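Sendeck Help Desk
November
Posted by Maricruz Cisneros
14 comments | 3 shares

Ticket 243: Paper packets sticking to the long table
Status: solved (I think), leaving it open one more week

Hi all! I'm putting everything in one place because I've now told this story to four different people and forgotten a different part each time. Short version: the green-and-white paper packets were sticking to the long wooden table in the Ojeda room, and when you pulled them up the backs came away fuzzy, or with a little bald spot where the top layer of paper had gone. If you only want the fix, skip down to step 6. If you have the same kind of table, please read the whole thing, especially the part where I made it worse.

What I noticed

I sort packets on that table two or three afternoons a month. I like it because it's long and I can spread out, and there's so much daylight that I can read the small print without hunting for my glasses. Nothing had ever stuck to it before. Then one afternoon I went to scoop up a row and the whole row just stayed put. I slid a fingernail under the first one and heard that awful tearing sound – you know the one, like peeling a price tag off a paperback.

They weren't glued down. It felt more like putting a coaster on a table that's a tiny bit tacky. A packet that had been there five minutes came up fine. One that had been there over lunch did not. By the time I'd gotten the last of that batch up I had over 86 with some kind of mark on the back, and I stopped looking at them closely because it was making me grumpy.

The fronts were all okay. Same green borders, same print, perfectly readable. So for anything that only gets seen from the front we're fine, and I've put the marked ones in a shoebox on the second shelf if anyone wants them for practice or for the bulletin board.

Things I blamed first (in order, all wrong)

The packets themselves. I figured we'd gotten a bad batch with a coating on the back. I laid a few on the metal cart overnight and they came right up in the morning. I also tried one on the windowsill and one on top of the microwave. Nothing stuck to anything except the table.

The sun. The windows do throw a lot of light on the right-hand side, and I had a nice theory about warm varnish going soft. But the left side was just as grabby. Thermostat said 69, same as always.

My coffee. I will admit to a spill in the spring! It was at the far end though, and it got wiped up, and the far end turned out to be one of the better spots.

Step 1: The paper strip test

I cut a sheet of plain printer paper into strips, laid them across the table every foot or so, and put a paperback on each one. Then I went and did other things until 3 and came back and pulled them up one at a time. I scored each one easy, tuggy or torn on a sticky note, which is about as scientific as I get.

The strips in the middle were mostly torn. The ones at the two ends were mostly easy. If you draw that out it looks a lot like the reach of one person standing in the center and wiping as far as her arms go. That person is me, so this was my first clue and I should have stopped right there and thought about it. I did not.

Step 2: Soap and water

A little dish soap in warm water, wrung-out cloth, wiped with the grain, dried with a towel. It looked gorgeous afterward. I waited half an hour and ran the strips again and got slightly better results in the middle. Better was encouraging, so I did it a second time and got exactly the same as the first time. So soap was taking something off, just not the main thing.

Step 3: The part where I made it worse

We have a bottle of Pernar wood polish in the supply closet. I thought, well, if the surface has gone tacky, a fresh coat will seal it up. I put it on nice and generous and buffed it until I was proud of myself.

The next day the strips tore everywhere. Even at the ends! I had basically spread the problem out evenly, like frosting.

Somewhere in there I finally read the back of the bottle, and my advice is to do that part before the frosting. It wants a very thin coat and a long wait, and the old coat should be cleaned off before the new one goes on. I'd been putting a fat layer on top of the last fat layer every couple of weeks since summer. I'm not blaming Pernar for this one, that was all me.

Step 4: Labels

One more wrinkle. In two places the sticking was much, much worse than anywhere else, in little rectangles. I'd put Stikitby labels down on the wood last summer to mark which pile was which, and when I peeled them they left a film behind. You couldn't see it at all unless you got your cheek down near the wood and looked across toward the windows. I got that off with a drop of cooking oil on a paper towel, let it sit, rubbed gently, then washed the oil away with soap. Took me three rounds per rectangle.

For marking piles I'm using scraps of cardstock folded into little tents now. They fall over when somebody opens the door, but they don't leave anything behind.

Step 5: Where the table stood

Before going any further I wanted to be sure I wasn't just chasing shine. It's a shiny table. The ceiling lights show up in it as long pale streaks, and the packet over toward the right edge had such a bright reflection off the windows that I had to walk around to see its face properly. Shiny is fine. I like it shiny. I only want things to come up again when I pick them up.

I've been keeping packets spread out at both ends, a couple close to me (the DE GRAET one is on the left of that pair) and the rest farther back by the big pot and the clear lidded box. The small white bottle with the dark cap lives back there too. Oh, and a crumpled packet is mixed in near the pot, so please don't file that one with the good stack.
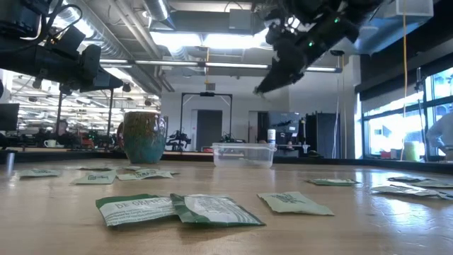
Step 6: What finally worked

Take everything off the table, and I mean everything. I tried working around the pot and ended up with a ring, so move the pot. It's heavier than you'd guess, so use both hands.

Wipe the whole top with plain white mineral spirits on a soft cloth, windows open, gloves on. Test a spot underneath first. Go with the grain and keep turning the cloth to a clean side. Mine came away brownish yellow for the first few passes, which was pretty gross and also very satisfying. Keep going until the cloth stays clean.

Then leave it alone overnight. I know. I wanted to put polish on it right away too.

Next morning, wash with the weak dish soap mix, dry it well, and give it a couple of hours. Run the paper strips with the books on top. Mine came up easy the whole way down, both sides, including the two spots where the labels used to be.

I haven't put any polish back on. The table looks a little plainer up close, but it still bounces the lights around plenty.

Step 7: Checking with real packets

Strips are one thing, so I also laid out some of the already-marked packets from the shoebox, put books on half of them, and left them for the afternoon. All of them lifted. I flipped each one over under the lamp and didn't find any new fuzz. I'm going to try it once more with packets left out for a whole weekend, and that's the only reason this ticket is still open.

House rules until I close this

No polish on the long table, please. If it looks dull, a damp cloth is plenty.

No labels or tape directly on the wood. Yes, even the "removable" kind.

If you're leaving packets out past lunch, slide a sheet of parchment under them. There's a roll in the drawer with the scissors.

If one does stick, don't yank it! Warm the front a little with a hair dryer on low, then slide a plastic card underneath. I saved a good few that way after I'd ruined the first bunch.

Still wondering about

Whether the underside of the clear box picked up any of the gunk. It felt smooth when I moved it, but I washed it anyway and I'd check it again before setting paper on top of it.

Also, does anyone know what finish is on that table? I looked underneath for a stamp or a tag and found a piece of very old gum, so no luck there. If you were around when it was bought, add a comment and I'll update the top of the ticket.

– Maricruz

14 comments
3 people follow this ticket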